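How a Two-Arm Robot Cell Is Looked After

A robot cell is a small workplace built for machines. The one at Karncombe is called Mutiso. It has two arms, a tabletop and three pale walls. Each arm ends in a gripper, a pair of fingers that open and close.

Each working day starts with the power off. Leonilde Sampaio checks the bolts that hold the arms at the front of the table. A loose bolt lets an arm shift a little, and then the gripper misses its target.

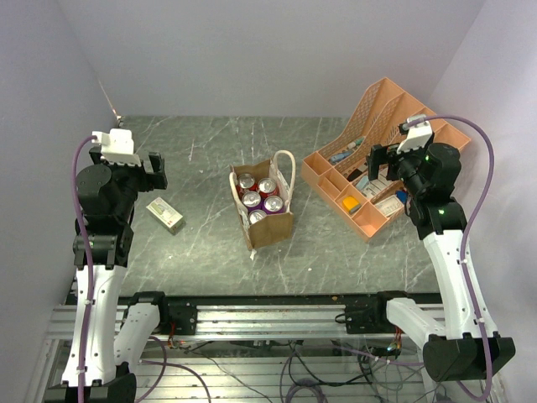

Next come the cables. Every time a joint bends, the cable beside it bends too. A cable needs a loop of slack so that it does not pull tight. Clips and ties keep the rest close to the arm. The check takes 30 minutes, and any worn tie is replaced.

After that the power goes on and each arm moves slowly to its start position. The computer compares the angle of every joint with the angle it expects. If one is wrong, the arm must be calibrated, or measured again from zero.

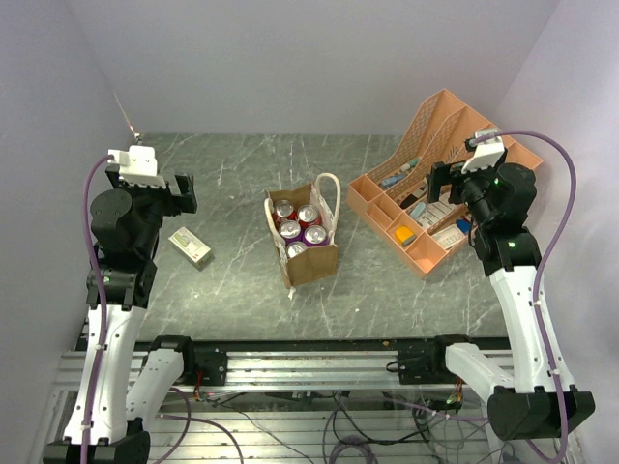
Hwa-young Ban adds that the gripper fingers need wiping as well, because dust makes them slip. She uses a dry cloth and keeps the power off while she does it.

The last job is the logbook. Mutiso's latest entry is number 661: "Left arm, one tie replaced."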